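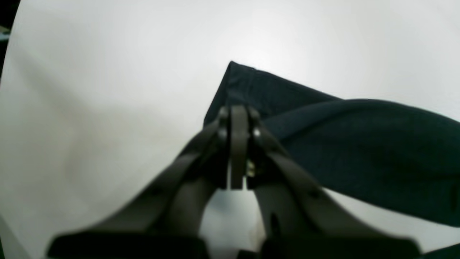

Is an expensive gripper worth it for picking up cloth?

For what I do, mostly it isn't, and I say that having paid for one. The longer answer takes in three grippers, two cameras and a good part of my winter evenings, and it has more complaints in it than results.

I started because of a product page. Zadivent, who make the arm I use, also sell a two-finger gripper they describe as "textile ready." I have asked them twice what that means. The first reply was a link back to the product page. The second came from Tullio Piras in their support group, who was at least straight with me: the fingertips have a softer coating and the default closing force is set lower. So it's the ordinary gripper with a setting changed and some rubber on it. Fine. I'd still like to know who decided that was worth the extra money.

The other two were a Lindholm parallel gripper, bought used, and a set of printed fingers I made from a drawing someone posted on a forum. The printed ones came out ugly and one had to be sanded before it would close flat.

My test was dull on purpose. One piece of cloth on a white surface, dropped any old way, and the arm has to pinch a fold or a corner, lift it clear and hold on while it moves sideways. I ran it 200 times for each gripper. If the cloth came up and stayed up, it counted. If it came up and slid out during the move, it didn't, and I don't care what the vendor videos count.

Zadivent got 159. The printed fingers got 159 as well, which annoyed me enough that I went back through the log looking for a mistake. There wasn't one. The Lindholm did worse, but I had to stop its run early when a screw backed out, so I won't print a figure for it and you shouldn't trust my impression much either.

Now for the part where I doubt myself. Two equal scores on one kind of cloth in one room don't prove the grippers are equal. Thick fabric is the easy case. It stands up in folds and gives the fingers something to close on. A thin shirt lying flat is a different job, and I tried that only long enough to get fed up. Both sets of fingers skated across the top of it. If the soft coating earns its price anywhere it may be there, and I haven't tested it properly.

What made a real difference was the camera. I'd been working from one fixed overhead, and it was hopeless at telling a raised fold from a shadow. Moving to a small camera at the wrist fixed a lot of that. It also brought its own trouble. The fingers take up a big share of the view and they're close enough to be blurry, so the software has to look past them at the thing it wants. Dark cloth on white is kind to it. Dark cloth on my old gray mat was not kind at all, and I lost a week to that before I swapped the surface and stopped blaming the code.

The lens matters too. The wide one goes dark toward the edges, and anything out there gets ignored or, worse, gets taken for a corner of fabric. I now throw away the outer ring of every picture before doing anything with it. Crude, but the false grabs dropped.

As for the controller, I ran everything through Vumia because the people at Grerkesstead had a plug-in for it and I was tired of writing serial code at midnight. It works. It also drops the gripper connection when the log file gets too long. I found this out at attempt 336, counting across both days, and had to repeat part of a run. The release notes from May say it was fixed. It was not fixed on my machine.

A few people have asked about force sensing. I left it off. The Zadivent reports a number for grip force and that number moves around when the fingers are closed on nothing, so I don't see what I'd do with it. If somebody has a way to zero it that survives a restart, please write to me.

Next I want to do the thin shirt again with the printed fingers and a strip of bicycle inner tube glued on. My guess is that it gets most of the way to "textile ready" for the price of a patch kit. I could be wrong, and the log will be up either way. The raw file for the runs so far has 3587 lines, no headers, and a column I can no longer explain. Ask if you want it.

Posted 27/01/2018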